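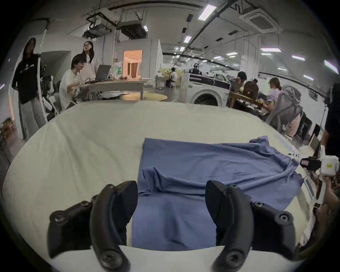
Hand-held grippers for folding clothes: build thread, page 1

signe_j
Right, I said I'd start a thread once we'd got past the swearing stage, so this is it. We're building a pair of hand-held grippers at the shared workshop (Perkville, for those who've been) to record folding, and later on have an arm copy what we did. The black curved fingers are mine and the white one with the yellow label is Ruwan's. Same trigger inside, different ideas about everything else!

Where we are: the fingers open and shut nicely, the camera records, and I can pick up a sleeve if I come at it low. What I can't do is pick up one layer of cloth without the one under it. Every time. I've tried a bit of bicycle inner tube on the tips and it grips too well, if anything. Any ideas welcome, cheap ones especially.

mekanberg_dad
Lovely looking thing. What are the six screws down each finger for? Seems a lot for something that only has to hold a shirt.

signe_j
They hold the outer strip to the inner one. I wanted to swap the inner strips without reprinting the lot. Six is overkill, yes, I had a bag of them.

kodikara_r
I'm the white one. I told her three would do and I'll tell her again. Every extra screw is weight out at the tip and your wrist notices after an hour of folding.

My own problem is different. The camera sits where I can see the fingers but once the cloth bunches up I lose the near edge. Moving it back means a longer bracket, and a longer bracket wobbles.

Elinborg
Have you tried a plain rounded tip with no rubber at all? I did napkins with mine last winter and rubber was a disaster, it dragged both layers along. I went to bare plastic, sanded with 400 grit, and pinched from the side so the cloth made a little ridge first. Then you close on the ridge. Slow but it works four times out of five.

kodikara_r
Bare plastic will slide straight off a heavier cotton. Napkins aren't T-shirts.

Elinborg
Didn't say they were, I said try it. It costs you a bit of sandpaper.

bergthora_s
Can I be the boring one and ask about the table? I see you've got white cloth over it. If the garment sits on fabric then the fabric is a layer too, and your fingertips will happily grab that as well. We clamp ours tight underneath all the way round. Before we did that I'd pull the whole lot towards me and blame the gripper.

signe_j
Oh. That might be half of it. Ours is only tucked under. I like the cloth though, because a blue garment shows up so well on it and the bare table was all glare under the ceiling lights. Will clamp it and report back.

mekanberg_dad
How many recordings do you need before the arm does anything sensible? My lad wants to try this with socks and I'd like to warn him.

kodikara_r
Depends who you ask. I'd say 100 good ones to see if the idea holds, then 1,000 before I'd let it near anything I want to wear again.

bergthora_s
Disagree, sorry. A hundred careful ones with the shirt dropped differently each time beats a thousand from the same neat start. We did far too many neat ones in April and had to start over.

signe_j
I'm with Bergþóra on this. Start it crumpled, start it half off to one side, start it inside out if you're feeling brave.

Ruwan, bring the short bracket tomorrow and I'll print you a thicker one to compare. I've got sandpaper in my drawer too, so Elínborg gets her test whether you like it or not :)

kodikara_r
Fine. But I'm timing it. And take three of those screws out first.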